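Osine Opens Sign-Ups for a Winter Season of Kitchen Waste Sorting at Home

Free program asks households to start with the one bin they use most

The people of Flelholm throw a good deal away in their kitchens, as people do everywhere, and much of it goes into a single bin near the counter without a second look. Osine, the home recycling program run by Jurasside, would like to change that a little at a time, and today it is opening sign-ups for 200 households that are willing to spend 30 days getting to know their own trash.

The idea is a friendly one, and there are no fines, no lectures and no inspections. Each household that joins will receive a printed sorting card for the cabinet door, a roll of 20 clear bags for clean packaging, and a short booklet on the small, awkward items that most sorting guides skip over — the foam nets that come around fruit, the shiny snack wrappers, the crumpled tissue that looks like paper but cannot go in with it. Those are the things our helpline is asked about again and again, and we thought they deserved some pages of their own.
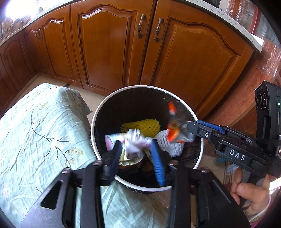 A lined bin in front of the kitchen cabinets, with a yellow foam fruit net among the trash.

Our advice to new households is to leave the bin where it is for the first week. If yours stands out on the tile in front of the base cabinets, within easy reach of the countertop, then that is where your family is used to finding it, and moving it on the first day only leads to peelings on the floor. Tape the card up at eye level, carry on cooking as usual, and set aside any clean foam or plastic film in the clear bag as it comes to hand. Anything greasy or damp can go in the regular liner, and you needn't feel bad about it.

In the second week the booklet turns to shopping, and to the question of which fruit really needs a net around it at all. After that come the wrappers, which take up the longest chapter, and a few pages on keeping a liner from slipping down inside the rim (fold it well over the outside and let the extra hang).

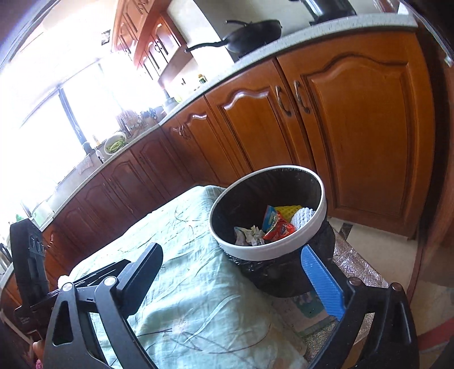

FLELHOLM, 7 September 2022 — Jurasside today confirmed that collection points for the clear bags will open in November at all Mensah grocery stores in town. Foam fruit nets, both the yellow kind and the white kind, will be accepted there together, and there is no need to separate them by color. Please shake out any crumbs or stems first. Snack wrappers and used tissue should stay in the household trash for now, though we are still talking with our sorting partners about the wrappers and hope to have better news to share later on.

Jurasside has printed 1000 copies of the booklet, so there will be plenty left for neighbors, schools and anyone else who would like to read along without joining. They can be picked up free of charge at the Mensah customer service desks.

Households may sign up at the Jurasside office in Flelholm or by returning the form on the back of the Osine leaflet. Renters and shared homes are every bit as welcome as homeowners, and one form per kitchen is enough.

About Jurasside
Jurasside provides household waste collection and recycling services in Flelholm and the surrounding villages. Osine is its program for sorting at home.

Press inquiries: Jurasside press desk, Flelholm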